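Handout 6: Choosing a gripper kit for light table work

Read this before the practical. The session looks at one product, the Sedora two-finger gripper kit sold by Reuter, and asks whether it suits a small workshop that wants to pick up and set down household items. The same questions apply to any kit you might be asked to buy or recommend.

What is in the kit

The Sedora kit comes as a gripper body with its motor, a pair of stiff fingers, a wrist plate, a small camera with a bracket, and a cable set. Software is a download. The arm is not included. Reuter lists three arms that the wrist plate fits without changes, and sells an adapter for others. We use the Wusau bench arm, which needs the adapter.

The basic price is 300 pounds for the gripper body and fingers. The camera and bracket are charged separately, and so is the adapter. When you compare kits, write down the price of everything needed to make the first pick, including the parts the seller leaves off the front page.

Delivery to us took 2 weeks. The adapter came in a later parcel, so the arm stood idle in the meantime. Check stock on every line of an order.

Fitting

Bolt the adapter to the arm, then the wrist plate to the adapter, then the gripper body to the plate. Tighten the bolts in opposite pairs. Fit the camera bracket last. The bracket can go on either side of the body, but the software assumes the left, and if you use the right you must change the setting by hand. The manual mentions this only in the appendix.

Run the cable along the arm with slack at each joint. A tight cable pulls the wrist slightly when the arm reaches out, and you will spend a long time looking for a fault in the calibration that is not there.

Calibration is done with the printed card in the box. Keep the card flat. Repeat the calibration whenever the camera has been knocked or the fingers have been changed.

Picking up flat round items

Coasters are a good test of a kit like this one. They are low, so the fingers have to come close to the table without striking it. They are round, so the two fingers touch at two small areas and the coaster can turn between them. A rim helps, but only if the fingers meet it at the right height.

Our set is wooden and turned with rings, and the colours run from honey-orange to dark walnut brown. We lay them on a patterned cloth on purpose. A plain table makes the vision part of the job look easier than it will be in a customer's kitchen or café, and grey leaves and pale orange roses give the software something to be wrong about.
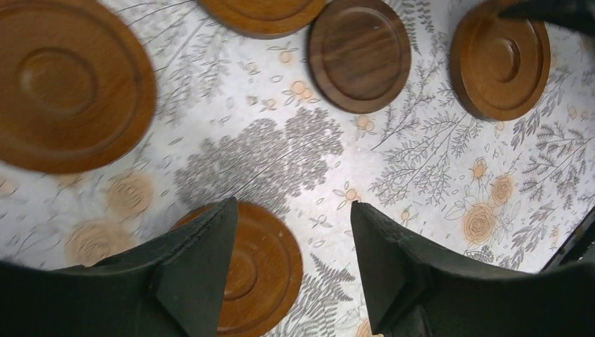
One reply to the draft of these notes, from the Perngate workshop, was that the cloth is a harder test for the fingers than for the camera. Their fingertips caught the fabric whenever the approach height was set too low, and the kit's software gave no warning, so they would want a force limit switched on by default before recommending it to anyone. They also asked for softer tips to be offered in the basic price.

Both points are fair. The force limit exists, but it is off when the software is first installed. Turn it on before the practical. Soft tips are sold as an extra and we have one set to share between the groups.

Setting up a pick

1. Set the table height with the fingers closed and the force limit on.
2. Open the fingers wider than the coaster. Leave room on both sides.
3. Choose a target with clear space next to it. The fingers need somewhere to go.
4. Approach slowly from above and stop short of the cloth.
5. Close at low force. Raise the force in small steps if the coaster slips.
6. Lift, wait, and set down in the marked place.

Record each attempt as a pick, a slip or a miss. Do not repeat an attempt because you disliked the result.

Support and warranty

The Sedora warranty runs for 2 years and covers the motor and body. Fingers count as wearing parts and are not covered. Reuter answers questions by email and there is no telephone line. The user guide was last revised in November and does not match the current menus in places, mainly in the camera section.

Work to hand in

Write one page saying whether you would buy this kit for a workshop of your own choosing. Give the full cost, your recorded results, and one thing you would ask the seller to change. Hand it in by 18th January.

Robotics for Small Workshops, course office: room and email details on the course page | © Course team | Back to top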